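Zwei Greifer, zwei Orangen und ganz viel Begeisterung

29.04.2018 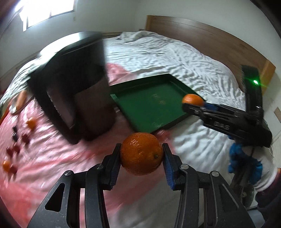
Orange zwischen blauem und schwarzem Fingerpolster, dahinter der zweite Greifer mit seiner Frucht über der grünen Schale.

Seit November arbeite ich bei Grevura, und ich komme immer noch mit roten Ohren nach Hause, weil es so viel zu erzählen gibt! Früher habe ich im Obstlager von Drustholm sortiert, acht Stunden am Band, und abends waren die Handgelenke hin. Heute führe ich einen Greifer von Hand und mache der Maschine vor, wie man eine Orange anfasst. Das klingt kinderleicht, aber versucht mal, 368 Früchte an einem Tag so abzulegen, dass keine wegrollt (mein Rekord liegt bei 568, da war ich richtig stolz).

Was mir so gefällt: Auf einmal zählt, was wir aus dem Lager wissen. Wie fest man zudrückt, wo man eine Mandarine am besten packt, wann man lieber noch mal neu ansetzt. Vier von uns sind aus der Sortierung herübergewechselt, und in den Besprechungen fragen uns die Entwickler Löcher in den Bauch.

Klar, ein bisschen mulmig ist manchen Kollegen schon. Was wird aus dem Band, wenn Kos, so heißt unser Projekt, einmal läuft? Darüber reden wir viel, auch mit denen, die noch dort stehen. Ich wünsche mir, dass die Schlepperei verschwindet und die Leute bleiben. Nächsten Monat fangen wir mit Pflaumen an, da freue ich mich jetzt schon drauf!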